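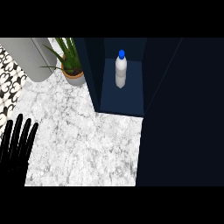
Navy cabinet on a marble floor, computer rendering.

New measurement units in the Skesa worksheet library

We have added two units to the Skesa library for the middle primary years, both on capacity and volume. They follow on from the length and mass sets that went up in July, and the page numbering carries on from there.

The first unit is called Plidside. It has 15 worksheets on reading scales marked in millilitres, starting with jugs where every line is labelled and finishing with jugs where students have to work out what each gap is worth. One sheet asks for the difference between two levels, and another has a reading of 537 millilitres that falls between the marks on a scale going up in tens. Expect students to argue over that one. Accept any sensible estimate and ask how they got it.

The second unit, Triton, covers volume in cubic centimetres. Students count centicubes in drawings of solid blocks, then move to multiplying layers. You will need a tub of cubes for each pair. The last few sheets include litres and cubic metres, and can be left out if your class has not met decimals yet.

Answer keys are at the back of each file. The keys for the older Ortuño fractions set have been corrected as well: the answers to questions 4 and 9 on the second page were swapped. If you printed that set before December 10, 2025, please replace the key.

All files are A4 and print in black and white. Set your printer to actual size, not fit to page, or the centimetre grids will come out too small.

Time and calendar worksheets are next. Requests can be sent through the form on the library page.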